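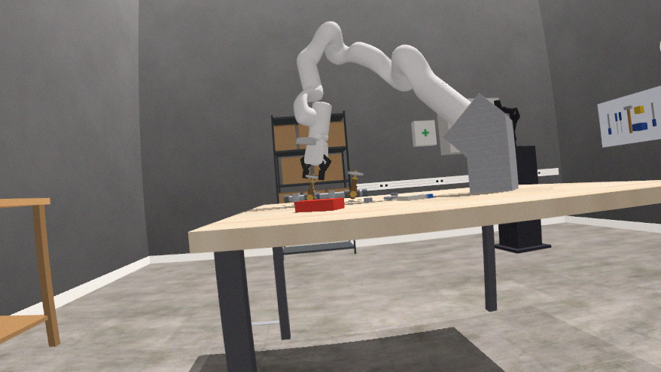

**Pre-purchase inspection, bench arm cell — Privham layout, revision 2**
Completed by: Latrice Calloway
Checked by: Marcus Achterberg
15 December 2018

Status codes: OK, OPEN (blocks the purchase order), NOTE (cost or schedule only).

## 1. Arm and mount

- [x] Base fixed to a block on the bench top, no floor bolts. OK
- [x] Two-finger gripper reaches the brass fittings with the wrist pointing down. OK in simulation. Repeat on the floor before final payment.
- [ ] Bench load rating in writing from Kramer. OPEN. The quote gives the weight of the top only. We need a dynamic figure at full extension.
- [ ] Emergency stop location marked on the layout. OPEN. Two units budgeted, neither drawn.

Comment (Calloway): The rated bench is an extra 743 dollars over the standard one. I have carried it in the base price and will take it out only if the standard bench comes back with a rating.

## 2. Power and services

- [x] Wall power rail behind the bench. OK
- [ ] Separate circuit for the controller. OPEN. Electrical quote expired in July and has to be reissued.
- [x] Floor mat on the near side of the bench. OK
- [x] First-aid cabinet on the back wall. NOTE. Confirm that the path to it stays outside the arm's reach with the guard fitted.

## 3. Work surface and part presentation

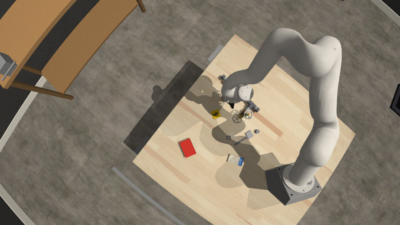
Marcus Achterberg would hold the fixture money until the part list is frozen: "We paid for nests twice on the Holtow cell. Price one universal plate now and put the rest in contingency." He also wants the gripper finger set quoted as a separate line, with lead time.

- [ ] Part list frozen. OPEN. The current mix runs from a hex nut to a wheel-shaped part, and one finger profile may not cover it.
- [ ] Fixed positions for parts. OPEN. Parts lie directly on the wood in the layout. Universal plate to be quoted per the remark above.
- [ ] Shadow from the arm on the work surface. NOTE. If a vision system is added, allow for a light on each side of the bench. Not in the present budget.
- [ ] Hand tools kept off the bench during automatic cycles. OPEN. Needs a line in the operating procedure, no cost.

## 4. Budget lines

| Item | Amount (USD) | Status |
|---|---|---|
| Rated bench, extra over standard | 743 | Quoted |
| Guarding, three sides | 3,290 | Quoted |
| Finger set, spare | 233 | Verbal only |
| Contingency, fixtures | 2,000 | Held |
| Universal plate | — | Awaiting quote |

Comment (Calloway): Guarding price assumes the side nearest the shelving stays open. If the risk assessment calls for a fourth panel, the line has to be requoted and access to the boxes rechecked.

## 5. Release

Purchase order not released. Section 1 and 2 OPEN items go to Xiomara Haddad, section 3 to Marcus Achterberg. Reinspect when the Kramer rating and the electrical quote are both on file.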